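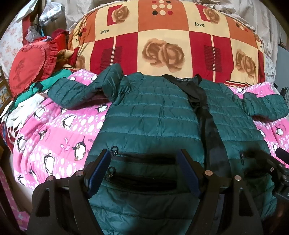

Section 7. Recording Garment Handling at Home with the Drimberg Hand-Held Gripper

7.1 Purpose

This section sets out the procedure for recording garment handling tasks with the Drimberg gripper after it has been assembled and checked according to Section 6. It applies to builders working in a private home and to members working in a shared workshop. The recordings are used later to train the Oddsson arm described in Section 12.

7.2 Before You Begin

The operator shall confirm the following:

- All pivot screws in the linkage are seated and turn without binding.
- Both finger pads are bonded along their full length. A pad that lifts at a corner must be replaced.
- The battery shows a full charge and the Erkon recorder has at least 24 GB of free storage.
- The camera lens has been wiped with a dry cloth.

CAUTION: Do not tighten the pivot screws with a power driver. The plastic links will crack at the joint, often on the inner side where the damage is hard to see.

7.3 Preparing the Garment and Surface

1. Select a surface large enough to hold the garment when it is spread out. A bed, a sofa or a cutting table is acceptable. Surfaces may be patterned or plain, and household items may remain in the background.

2. Lay the garment on the surface. For padded jackets, record some episodes with the front open and others with the jacket lying roughly flat. Sleeves may be left bunched or twisted.

3. Remove keys, coins and other hard objects from all pockets.

4. Check the position of zipper pulls and metal rings. Keep them out of the intended grip area.

NOTE: Dark garments with a slight sheen can lose detail in shadow. If the seams cannot be made out on the preview screen, move the lamp before recording. Do not change the camera exposure between episodes.

7.4 Recording an Episode

1. Hold the gripper by the rear handle with the fingers fully open. Keep the free hand away from the work area.

2. Press the record button once. Wait for the steady green light.

3. Bring the fingers over the garment slowly, with the pads facing each other across the part to be gripped.

4. Lower the fingers until the pads meet the fabric. On a quilted jacket, take hold of the lowest band at the hem and close the jaws with even pressure.
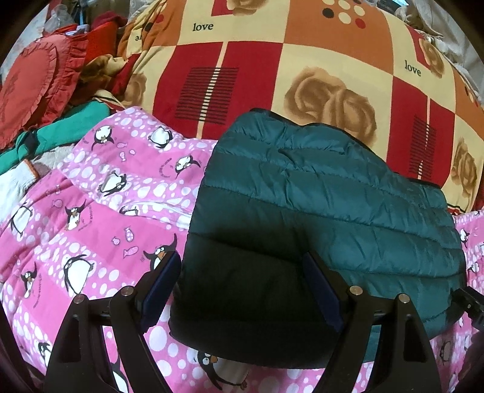 5. Hold the grip for a full second before lifting. This pause marks the contact point in the recorded data and must not be skipped.

6. Carry out the fold or transfer listed on the task sheet. Move at a steady pace and do not regrip unless the sheet calls for it.

7. Open the jaws, raise the gripper clear of the garment, and press the record button again.

CAUTION: Do not force the trigger when the jaws close on thick padding. If the linkage stops before full travel, release, take up less material and start a new episode.

7.5 Checking the Recording

Review the first episode of every session before continuing. Both fingers must remain in view from start to finish. Episodes in which the grip area is hidden by the operator's sleeve shall be deleted.

A complete garment set consists of 12 episodes. The Bellura viewer accepts up to 4000 episodes in one project folder, after which a new folder must be opened.

7.6 Storage and Care

Store the gripper with the jaws open. Closing it for long periods leaves a permanent mark in the pads. Brush lint from the joints after each session involving knitted or fleece items. Do not apply oil to the linkage.

Questions about this section should be sent to Frida Brøndum, who maintains the build files and the task sheets. State the version number printed on the base plate.

Last updated: December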